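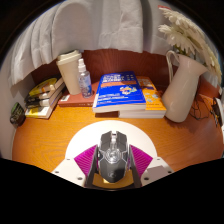 # O candeeiro, o café e a culpa: hábitos de estudo em época de exames

Relatório de projeto, Métodos de Investigação em Ciências Sociais
Shiuli Cassim e Sandamali Khan
Junho de 2018

## 1. De onde veio a pergunta

A proposta inicial era estudar a relação entre a arrumação da secretária e as notas. O docente devolveu-a com a palavra «ambicioso» escrita à margem, e levámos uma semana a perceber que não era um elogio. Ficámos com uma pergunta mais modesta: onde estudam os alunos da residência Habte quando dizem que estão a estudar?

A bibliografia sobre o assunto é vasta e quase toda parte do princípio de que as pessoas têm uma secretária só para isso. Na Habte, a mesma mesa serve para jantar, passar camisas e acumular livros da biblioteca fora de prazo.

## 2. Método

Distribuímos 200 questionários em papel pelas caixas de correio da residência e recebemos 45 preenchidos. Um deles trazia apenas uma reclamação sobre a máquina de lavar do segundo piso, que encaminhámos e excluímos da amostra. Sobraram 44.

Fizemos também seis entrevistas, cada uma com mais de 20 minutos, na sala comum. Pedimos ainda a três residentes que mantivessem um diário de estudo durante uma semana de novembro. Dois entregaram-no. O terceiro entregou uma justificação muito bem escrita, que lemos com admiração.

## 3. Resultados

A maioria declarou estudar no quarto, à secretária. Nas entrevistas, a secretária foi sendo abandonada: primeiro pela cama, depois pelo chão e, num caso, pela escada de incêndio, «por causa do silêncio».

O café apareceu em todas as entrevistas sem que perguntássemos por ele. Serve de pausa, de recompensa e de motivo para sair do edifício. O quiosque Nekeo, em frente à residência, foi descrito por uma entrevistada como «o meu verdadeiro orientador».

Menos esperada foi a limpeza. Vários inquiridos contaram que, na véspera de um exame, limpam o tampo da mesa, alinham os livros e mudam a água às flores, se as houver. Chamámos a isto «arrumação preparatória». Os dois diários sugerem que consome boa parte da primeira hora e que raramente é seguida da segunda.

## 4. Limitações

A amostra é pequena e voluntária, e quem responde a um questionário em época de exames está, por definição, a fugir a outra coisa. Também vivemos as duas na residência, pelo que conhecíamos quase todos os entrevistados e devíamos dinheiro a um.

Não comparámos os resultados com os da residência Druvgate, como previa o plano. O pedido de autorização continua «em análise».

## 5. Trabalho futuro

Gostaríamos de repetir os diários com mais participantes e prazos mais curtos. O questionário e o guião das entrevistas seguem no anexo A; as transcrições seguem no anexo B, que a Sandamali ainda está a acabar de rever.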